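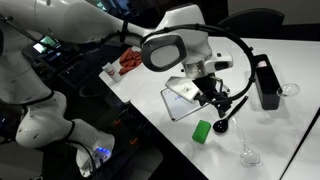 Fig. 2. White tables set next to each other with a narrow gap between them. Cup near the left corner, metal plate held over the top.

Print | E-mail
August 2019
By Vija Luik

Section 2: Placing, leveling and looking after your tables

By now you should have the legs on and the cartons out of the way. If you still have a bag of bolts left over, go back to Section 1, because I promise I didn't pack spares in that bag (the spares are in the small envelope taped under the top). This section covers getting the Testonen tables to stand where you want them, side by side, and keeping the white tops white for as long as you can manage.

I wrote the first version of these steps after putting in a row of tables at our Jorasmont shop, and Saulius Avotiņš has since done the same job at Bretach with a much worse floor. Where his way was better than mine I've used his.

Before you start

You'll need the flat wrench from the kit, a long level, a pencil, a soft cloth and a second person. Each top is heavy and the corners are easy to chip, so please don't try to walk a table across the room by yourself, one leg at a time. I did that once and bought a new corner.

Caution: Lift by the steel rails underneath. Never lift by the edge of the top.

Placing the first table

1. Sweep the floor. A single screw under a foot will drive you crazy for the rest of the afternoon.

2. Turn all the feet in as far as they'll go, then back them out two full turns.

3. Carry the first table to its spot and leave at least 18 inches between it and any wall. You can push it closer later on, but you'll want to get your arm in there while you're leveling.

4. Lay the level along the front edge, then along one side, then corner to corner. Do both diagonals.

5. Adjust the feet with the wrench, low corner first. Small turns! A quarter turn moves the top more than you'd think.

6. Press down hard on each corner. If it rocks, one foot isn't touching, and it's usually the one across from where you're pressing.

Note: On a painted floor, put the felt pads on before you do any of this. Putting them on afterward means starting over at step 2.

Adding the second table

7. Bring the second table up next to the first and stop short. You want a narrow gap between the tops, just enough to slip the cardboard spacer from the kit into it. People always ask me if they can close it up. Please don't – the edges rub when somebody leans on one table, and then the white finish flakes right where you see it most.

8. Match the heights at the front first, with the level lying across both tops, and then go do the back. If your floor slopes, let the first table stay put and do all the adjusting on the second one.

9. Pull the spacer out. It should slide with a light tug. If it sticks at one end, the tables aren't parallel, so nudge the far end over and try again.

10. Mark each foot on the floor with the pencil. Saulius does this with tape, and his looks neater than mine, but tape picks up dirt.

Caution: Don't put anything small and flat down next to the gap. Thin washers and steel rulers go straight through it, and so does your pencil.

Loading

Spread the weight out. The rating is 200 pounds per table with the load spread over the whole top, and a good deal less if everything sits on one corner. Anything heavy that gets bolted down should go over a rail. You can find the rails by feel from underneath.

Metal on a white top

Sheet metal and plates are the main reason tops come back to us scratched. The face of a plate rarely does any harm, it's the edges and corners, and a plate set down at an angle lands on exactly those.

11. Run a file along any cut edge before the plate goes near the table.

12. Set plates down flat, and pick them straight up again. No sliding.

13. Wipe off oil the same day with warm water and a drop of dish soap. The Grīnberga cleaner in the kit is for pencil and rubber marks, so save it for those.

14. Use a mat under anything with a screw or a rivet that stands proud of the surface.

Note: Light scratches can be blended with the white paste. Deep ones can be filled, but you'll always find them again once the light is low.

Cups and drinks

I'm not going to tell you to keep coffee off the table, as I never have myself. Keep the cup near a corner on the side where you stand, away from the gap and away from your elbows, and wipe up rings before they dry. Paper cups go soft at the bottom if they sit all day. Tea is worse than coffee on this finish, and I have no idea why.

Checking again later

15. Go over the level and all the bolts again after a week of use, and then every December when you do the rest of the shop.

16. If you move a table, even a little, repeat steps 4 through 9.

The shelf and the cable tray are in Section 3. Leave the tray in its carton until both tables are level, as its brackets hang from the same rails.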